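# Keeping the Kettle On at Ellwood Halt

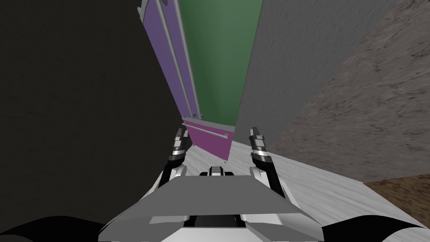 Ingeborg Frei has been running the tea room at Ellwood station since the line opened again for summer trains, and she will tell you (at some length, bless her, and always with a plate of something pushed your way) that she never meant to stay past the first May. "I came to help with one weekend," she says. "Then somebody handed me an apron, and I suppose I still have it on." We talked first about colors, a subject that has divided the members all winter. Ingeborg wants the old railroad shades carried right through the building, and she is very taken with a purple cabinet beside a green panel, with long silver bar handles on the purple. Her friend Larasati Chong would have cream everywhere and be done with it.

The Wellitz branch turns 60 this year, counting from the day the last regular passenger service was saved, and there will be a special train with a brass band on the platform at each end. Ingeborg's late husband signed the petition, and she remembers him coming home soaked through from the public meeting. "He said there were 100 people in a hall meant for half that, and every one of them wanted to speak. I think most of them did!"

She is baking for the day, of course. The lemon cake is her mother's recipe and she won't part with it, though Ottavio Messina, who drives the train, has asked more than once. "Ottavio gets the first slice," she says. "He doesn't get the recipe."

I asked whether she'd ride the special herself. She laughed and poured me another cup. "I've been waving that train off for years. Larasati says she'll mind the counter, so yes, I'm going to sit by the window and let somebody wave at me."

Tea is served from the first train until the last one leaves for Wellitz.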